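## 第四章 夹指组件的装配、调整与试夹

适用于 Ullano 手持式双指夹持器自装套件。本章由 Skiltstead 共用工坊编制，Gediminas Lūse 审校，修订日期为 2018年1月31日（星期三）。在家中自行装配的使用者，可参照本章操作，并以相应的家用工具替代工坊工具。

本章内容承接第三章“手柄与连杆底座”。未完成第三章全部步骤的，不得开始本章作业。

### 4.1 作业前的准备

1. 清理工作面，铺设浅色软垫。小型紧固件应放入带格的零件盒，不得散放。
2. 对照装箱单核对夹指组件：左右夹指、左右夹块、连杆、衬套、垫片、夹块螺钉及备用内衬。
3. 检查衬套内孔。孔内有毛刺的，用圆锉轻修后以无绒布擦净。
4. 准备下列工具：内六角扳手一套、平口镊子、塑料锤、游标卡尺、弹簧秤、中等强度螺纹锁固剂。
5. 确认手柄上的锁止销处于锁止位置。

**注意：** 11月以前发出的套件附带旧式垫片，其外缘有一处缺口。旧式垫片与新式垫片不得在同一侧混用。需要更换的，向 Gitden 零件柜登记领取。

### 4.2 压装衬套

1. 将夹指平放于软垫，衬套孔朝上，孔的背面垫平整木块。
2. 在衬套外圆涂一层薄油。
3. 用手将衬套对正孔口，确认无倾斜后，以塑料锤轻敲入位。
4. 衬套端面应与夹指表面齐平。凸出的，继续轻敲；凹入的，从背面退出后重新压装。
5. 插入销轴并转动。销轴应转动顺畅，无卡滞，无明显晃动。
6. 按同样方法完成其余衬套的压装。

**警告：** 严禁使用钢锤直接敲击衬套。敲击过程中手指应离开孔口下方。

同一衬套反复退出、压入超过两次的，应予报废。夹指上未装衬套的圆孔供选装附件使用，装配时保持原状，不得自行扩孔。

### 4.3 连接连杆

1. 将左侧连杆置于底座对应位置，依次放入垫片、连杆、垫片。
2. 插入销轴，装上卡簧。卡簧开口应朝向手柄一侧。
3. 按相同顺序装配右侧连杆。
4. 解除锁止销，缓慢扣动扳机，观察两侧连杆的动作。两侧应同时起动、同时到位。
5. 一侧明显滞后的，退回本节第1步，检查该侧垫片的数量及方向。
6. 两侧动作一致后，重新锁止。

*说明：* 连杆孔与销轴的配合较紧属正常现象。请勿为求轻快而打磨销轴。需要润滑时，使用 Kołodziej 工具间统一配发的干性润滑剂，每处一滴，多余部分立即拭去。

### 4.4 安装夹块与内衬

1. 用酒精擦拭夹块的夹持面，晾干。
2. 揭去内衬背胶的保护膜，自夹持面上缘向下缘贴合，边贴边用指腹推平。
3. 内衬超出夹块边缘的部分，用刀片沿边裁齐。裁切时刀口朝向远离身体的方向。
4. 用平板夹压住夹块与内衬，静置24小时。
5. 取下平板夹，将夹块对准夹指上的安装面，穿入螺钉，先以手拧入。
6. 螺钉涂少量螺纹锁固剂，交替拧紧，不得将其中一颗一次拧到底。

**注意：** 锁固剂不得接触内衬。如有沾染，应更换内衬，并从第1步重新操作。

内衬属消耗件。定期检查时，应重点查看上缘、下缘及前角。出现翘边、撕裂或剥离的，处理方法如下：

- 局部翘边，内衬本体完整：清洁后补胶，加压静置，时间与新贴相同。
- 边缘起毛但未影响夹持面：可继续使用，在设备卡上登记，下次检查时复核。
- 夹持面破损或内衬移位：停止使用，成对更换左右内衬。

单侧更换会造成两侧摩擦不一致，工坊设备一律不予采用。家用设备由使用者自行决定，但应在记录中注明。

### 4.5 行程与夹持力的调整

1. 解除锁止销，松开扳机，使夹指完全张开。
2. 检查两夹块是否左右对称。偏向一侧的，调整底座后方的限位螺钉，每次转动不超过四分之一圈。
3. 缓慢扣紧扳机，使两夹块闭合。夹持面应自上而下均匀接触。
4. 在两夹块之间夹入一张普通打印纸，分别从上部、中部、下部轻拉。三处阻力应大致相同。
5. 用弹簧秤钩住扳机末端，读取起动拉力。拉力偏大时逆时针旋转预紧螺母，偏小时顺时针旋转。
6. 调整完毕，锁紧预紧螺母的防松螺母。
7. 连续开合200次，随后重新检查第2步至第4步。对称性或接触情况有变化的，再次调整，并重做开合。

*说明：* 首次磨合后，螺钉出现少量松动属正常现象，重新拧紧即可。第二次磨合后仍有松动的，应拆检螺纹。

### 4.6 试夹

试夹须在行程与夹持力调整合格后进行。操作者应先检查夹指张开状态，再夹持小件；试夹可在地面或工作台上进行，周围应留出足够的手部活动空间。

1. 手持手柄，使夹指朝前，手腕保持自然姿态。
2. 松开扳机，令夹指张开，检查夹块、螺钉及内衬边缘。
3. 选取一个表面光滑的小件，将夹块移至其两侧，缓慢扣动扳机。
4. 夹住后保持片刻，观察物件在夹块之间是否转动或下滑。
5. 平稳放下物件，松开扳机。
6. 更换不同形状的小件，重复以上步骤。试件重量不得超过200克。

**警告：** 试夹期间，他人不得将手伸入两夹指之间。不得夹持玻璃器皿、刀具或带电导线。
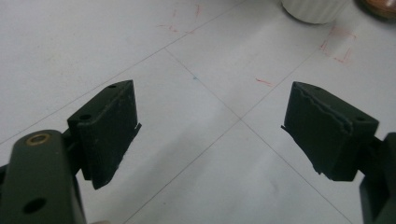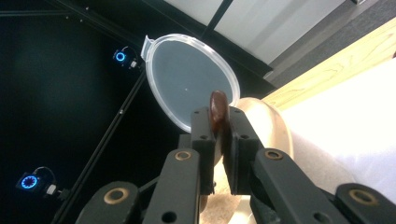

试夹中出现异常的，按下表处理。

| 现象 | 可能原因 | 处理 |
|---|---|---|
| 物件向一侧偏转 | 两夹块高低不一 | 松开夹块螺钉，对齐后重新拧紧 |
| 物件缓慢下滑 | 内衬沾油或磨损 | 清洁内衬；无改善时成对更换 |
| 扳机回位迟缓 | 连杆垫片过紧 | 按 4.3 检查垫片 |
| 夹指张开不足 | 限位螺钉旋入过深 | 按 4.5 第2步调整 |
| 开合时有异响 | 衬套倾斜或缺少润滑 | 按 4.2 第5步检查销轴转动 |

同一现象经两次处理仍未消除的，应停止作业，在设备上悬挂停用牌，并通知当值工坊管理员。不得以加大夹持力的方式掩盖滑脱或偏转问题。

### 4.7 记录与存放

1. 在设备卡上填写装配人、所用垫片型式、内衬批次及起动拉力读数。
2. 更换过的零件须写明零件号。夹块螺钉的零件号为 253，领取时应与零件盒标签核对。
3. 用干布擦净夹指与夹块。内衬表面不得使用含溶剂的清洁剂擦拭。
4. 使夹指处于微张位置后锁止，两夹块不得长期压紧存放。
5. 将夹持器放回原编号挂架，夹指朝下。

**注意：** 存放处应避免阳光直射，并远离暖气及烘箱。长期未使用的设备，再次启用前应按 4.5 第1步至第4步复查，合格后方可领出。

手柄外壳的封装及编号牌的粘贴见第五章。封装外壳前，请保留防松螺母的检修口，不得以胶带遮盖。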